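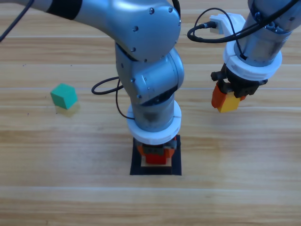

Do you need to sign up ahead for the Vamville robotics open day?
Only for the morning slots. After lunch it's walk-in and you just give a name at the front desk.

Vamville open day, Tue 5 April - who went?

shimstock
Posting from the parking lot so excuse typos. Went to the open day, skipped the talks, went straight to the demo floor. Two arms over one wood table, foam block type stuff. One puts a red block down on a mat in the middle, other one hangs back with an orange and yellow one. That's the table everybody crowded around. Longer report tonight if the kids let me.

gearlash_mo
Was there too, 11 o'clock slot. Liked it more than I expected. Armindo Bettencourt ran the table and took questions the whole time, didn't dodge any. Somebody asked what happens if both arms want the mat and he said they don't plan together, one just gets priority and the other waits its turn. Fine by me. Simple.

tallow
"simple" is one word for it. I drove 90 miles for blocks. My kid's school has blocks.

gearlash_mo
did you stay for the second half tho

tallow
No. Had to be back by 3.

shimstock
Ok well second half was the better part. They let people move the pieces by hand between runs and it had to find them again. A guy next to me kept sliding the green one way out to the left to mess with it. Took it a while. Missed one grab completly, then got it on the retry.

pennyweight
Question for those who went, how's the cabling? I see loops hanging off both arms over the table. At our place (packing, two shifts) anything hanging like that gets caught on something inside a week. Asked Skurkum about internal routing when they quoted us in December and the price jumped enough that my boss laughed out loud.

gearlash_mo
Loops are there, yeah. Black cable, good sized loop on each. I asked. Answer was they swap grippers all the time and want to get at the connectors. For a lab I buy it. Wouldn't run it on a line.

pennyweight
Thx. Kind of what I figured. So it's a lab demo being sold as an open day for industry. The flyer said "for local manufacturers"

shimstock
Flyer said that but there WAS a Dasteo table by the door talking actual floor installs. Guy had a price sheet and everything. You had to ask for it

tallow
Did he say a number

shimstock
3000 a month lease for one arm, service included, gripper NOT included. Didn't write the rest down, sorry

tallow
lol gripper not included. so an expensive coat rack

dunmore_k
Can I push back on the blocks complaint. Two arms sharing that little room without whacking each other is the hard bit, the block could be anything. We tried this with two older units and a bin of castings and bent a bracket the first morning. I'd rather watch foam or whatever those are than watch somebody's castings hit the floor.

tallow
Sure but then show me the castings. I make hinges. Greasy, shiny, all tangled up in a tote. A nice clean cube on a nice clean table tells me nothing about my tote.

dunmore_k
Fair. Did you ask them about it?

tallow
...no

gearlash_mo
Someone did ask at my slot! Lourenço Moreira (the one doing the intro talk) said bring parts. They've got a bench day, you show up with a box of your own stuff and they try it while you stand there. 300 for the half day. He said shiny parts are still a pain, didn't pretend otherwise.

pennyweight
That's worth 300 to me. Is there a link

gearlash_mo
Paper sign up sheet at the desk when I was there. I'd just call them. Ask for the Marinho bench, that's what they call the room.

shimstock
Back home. Few things I forgot. Parking is behind the building not in front, front is all permit. Coffee ran out by 10. Slots are 44 minutes for some reason and they do stick to it, so ask your questions early. And wear real shoes, they turned a couple people in sandals away from the demo floor.

tallow
ok I called. Got a bench slot, bringing the worst tote I have. If it picks one hinge out clean I'll come back here and eat my words

dunmore_k
Take video please

tallow
will do if they allow it. didn't ask about phones

pennyweight
Left them a voicemail, no call back yet. Tallow what number did you use, the one on the flyer or the front desk?

tallow
front desk. flyer one just rings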